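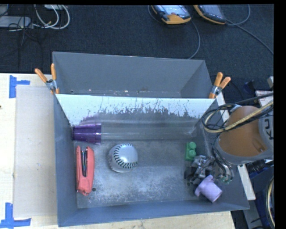 Bin day at Druvasus

I went to the Druvasus open day on Thursday, August 14, 2025, with one question from my wife, who wanted to know when she could stop picking up after me. The lab is at the back of an old yarn mill in Hornov, up 4 flights of stairs. No robot was offering to carry anyone.

The work on show was tidying, or the first third of tidying, where you reach into a mess and take hold of one thing. A purple cup on its side, a red stapler, a baseball, a green toy block. My kitchen drawer has all of these except the baseball, and it doesn't have an orange arm the size of a Labrador hanging over it.

Heino Rimkutė, who runs the place, is cheerful about how far there is to go. A ball is easy to see and a nuisance to hold. A stapler is heavier at one end and may open its mouth on the way up. Cups are fine, he said, until they lie down. I asked about socks and he changed the subject to lunch.

The software is called Faveck and has 1442 practice grabs behind it this month. I liked that the divider in the bin was held on with two orange spring clamps, the same sort I use on shelves. So much for the gleaming future – it comes from the hardware store.

Next door, Bianchini had a table about shop floors and a brochure promising shelf restocking "soon." The man there wouldn't put a year on it, though he did give me a pen.

Parking is behind the mill, and the 601 bus stops at the gate. Coffee was poured by a person named Heino. I told my wife to give it a while.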